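Umbrella folding at the returns desk: what changes in the new year

The lost and returned goods room in Plellatton still folds its umbrellas by hand.

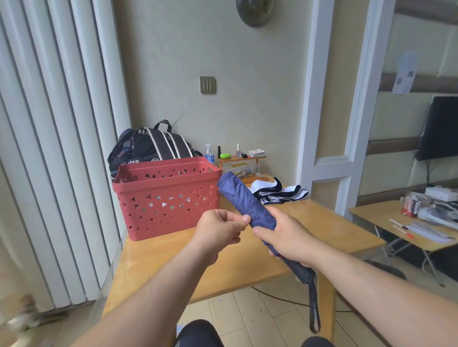 Folding is the part of the shift one packer would gladly give up, she told us, though she would like to know what she will be doing in its place before it goes.

Her question came up several times in December, after Nikolaidis confirmed that a folding cell from Vurex will be installed at the back of the building. The cell takes a closed umbrella, turns it while a soft clamp gathers the canopy, and closes the strap. It handles straight and compact models. It does not handle umbrellas with bent ribs, and it stops when it meets one.

We process roughly 200 umbrellas on a busy day. Folding is slow because the fabric has to be smoothed and wrapped in the same direction all the way along, and a badly wrapped one comes back from the shop floor. Three people share the job now, and wrist strain is the complaint most often entered in the room's log.

Once the cell is running, one person per shift will load it, check what comes out and set aside anything it refuses. The other two will move to inspection and minor repair, where there has been a backlog since last summer. Nikolaidis has said in writing that no hours will be cut as a result of the installation. Pay grades for the inspection posts are still being discussed, and staff should have an answer before they are asked to sign new job sheets.

Training takes 5 days and is given on paid time. The first two are spent on the cell itself, including how to stop it and clear a jam. The rest is inspection work, using the Esari fault codes already in use at the front desk. Anyone who would prefer to stay on hand folding can say so, as damaged and oversized umbrellas will go on being done that way.

The cell will run for a trial of 40 shifts. During the trial, please write down every stop, including short ones that clear by themselves. The log sheets will be kept beside the loading tray.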